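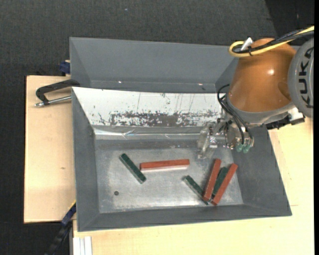 Bin picking: where it stands

Emptying a bin of loose parts is still one of the chores shops ask about most. People do it without thinking. For a robot, the trouble starts when parts touch or lean on each other and the fingers can't get down between them.

Ziltov, the parts supplier in Skerkville, ran its own check in April using plain red and green blocks. The arm made 1,027 picks over the month. Blocks lying by themselves gave it little trouble. Most of the misses came from blocks bunched together near a wall of the bin, where there is only one good angle to come in from and sometimes none.

The shop also timed the work. A full round took 7 minutes with the arm and 5 by hand. Ziltov says it can live with the slower time on the night shift, when the bins would otherwise sit until morning. It does not plan to move the day crew off the job.

Prosico is trying the same task with bagged hardware and has had a harder time. Bags sag and slide, and the fingers often close on nothing. Takagi has put its own trial on hold until it can get a different set of fingers.

Household chores are further off. A laundry pile or a sink full of dishes has the same problem of things lying on top of each other, with softer and more breakable items mixed in. None of the three shops expects to see that solved soon.

Ziltov will run another 300 picks with mixed part sizes and share the results with members.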